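Workshop notebook: Droltard, saloon headliner
18 Aug 2022
Print this page | E-mail this page

Third session on the headliner. The old panels are all down and stacked by the bench at Felau. Maj-Britt marked the back of each one with its position before it came off, port or starboard and an arrow pointing forward. The old foam has gone to powder and the vinyl peels away with it, so none of the original covering is being kept. The plywood is better than expected. Two panels under the mast collar are black along one edge and soft enough to push a screwdriver into. Those get remade. The rest can be sanded and used again.

Went over the battens with Friederike in the morning. They are glued to the underside of the deck and most are sound. The aft one on the starboard side has let go for half its length and has been hanging on the wiring. We cut it off, cleaned the laminate back and dry fitted a new length, 40 mm wide like the others. Not glued yet. The owner wants a reading light over the settee and the cable has to cross somewhere, so the batten stays dry until the electrician has been on board.

Clearance is the thing to watch. With the old foam the panels sat 8 mm below the deck bolts at the closest point, and that was with plain nuts. Someone has since fitted cap nuts under the genoa track and they stand lower. I held a bare panel up and it touches at two of them. Friederike wants to swap the cap nuts back. I would sooner pocket the back of the panel, as the track was bedded in April and I don't want to disturb it. We left it open until Waltraud has seen it.
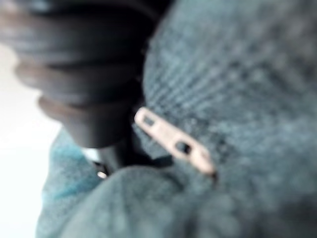 Why not glue the vinyl straight to the ply and leave the foam out?

Without foam every screw head and every bit of filler shows through within a season, and the saloon gets louder. The foam also lets the covering pull tight around the edge without creasing at the corners. A thin foam is enough, 2 mm on the flat panels. The thick stuff that was in there before made the joints look puffy.

Samples

Three coverings came from Grosetti. The smooth off-white looks good on the bench and bad overhead, where it picks up every reflection from the ports. The one with the open weave will hold damp. The matte one with a slight grain is the best of them and it turns a tight corner without going shiny. I wrapped an offcut in each and screwed them up in the boat next to the companionway. Waltraud and the owner both picked the matte one before I had said anything, so that is settled unless the price changes.

Adhesive is still the contact type from Thiele. Shobha did the peel strips on Monday and left them on top of the heater cabinet. Strips that had been sprayed on both faces held until the foam tore. Strips sprayed on one face only came away clean by hand. We knew this but it is useful to have the strips to show the next person who wants to save time. The tin says to wait until it is dry to the touch and that matches what we saw. 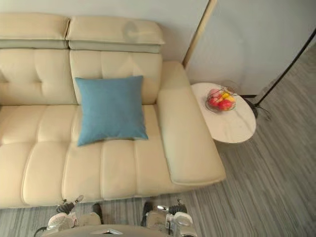

Order of work for the panels

1. Scrape and sand the old ply, then seal both faces and all edges with epoxy. The edges were bare last time and that is where the rot started.

2. Dry fit everything in the boat before covering anything. Mark the centerline on the deck with tape and work outward from it. The coachroof is not symmetrical. Starboard is a little narrower at the aft end and the old panels were trimmed to hide it.

3. Take the trim allowance off now. The covering wraps the edge on both sides of every joint and a panel that fits snugly in bare ply will not go in once it is covered.

4. Spray foam and ply, wait, lay the foam from the middle. Trim flush with a new blade.

5. Spray foam and vinyl, wait again, lay the vinyl, turn the edges and staple on the back. Stainless staples only. The old ones had rusted through and stained the vinyl in a dotted line.

6. Label the back again. Pencil does not survive the epoxy, so use the paint marker.
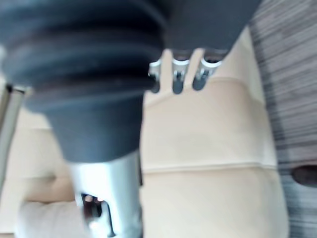
Gray bellows above the metal cylinder.

The longest panel is 2000 mm and it will not go down the companionway flat. Jannik got it in diagonally with the steps off and the engine box open. It came out the same way with some swearing. Once it is covered we can't drag it past the galley corner like that, so either the corner gets padded or the panel gets cut in half and joined under a trim strip. I am for cutting it. There is already a strip across the forward end and a second one would look deliberate. Waltraud is asking the owner, who may feel differently about it.

Fixings: the boat had a mix of cup washers and bare screws. We are going to hidden fasteners on the side panels and screws through the trim strips along the middle, so that anyone can get at the deck bolts without wrecking the covering. The push-in clips need the ply at full thickness. If I do pocket the backs for the cap nuts I need to stay well clear of the clip positions, and I should draw that out before touching the router.
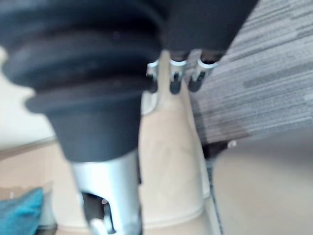
The drawing can be done straight onto the ply. Hold the panel up, rub chalk on the cap nuts, press, and the marks land where the pockets have to go. Then lay out the clips around them. If one falls in a bad place, move the clip and not the pocket. The battens give enough room for that everywhere except over the chart table, where the batten is short and stops at the wiring duct.

Still open: cap nuts or pockets, cutting the long panel, the cable run for the reading light. Need more masking paper and a box of blades. The extractor filter wants changing before any more spraying is done.

Comments

Jannik Strobel: I measured the companionway again with the hatch slides off. The long panel still doesn't go in flat. Cut it.

Shobha Kaimal: Peel strips are in the drawer under the vise now, labeled. Please don't use them as shims.

Waltraud Kramer: Have looked at the track. Leave the bolts alone and pocket the panels. The owner is fine with a second trim strip if it lines up with the edge of the bookshelf.

Maj-Britt Tangen: It doesn't quite line up with the bookshelf. I'll tape it out so he can see it.

Contact the workshop | Copyright Felau workshop notes | Back to top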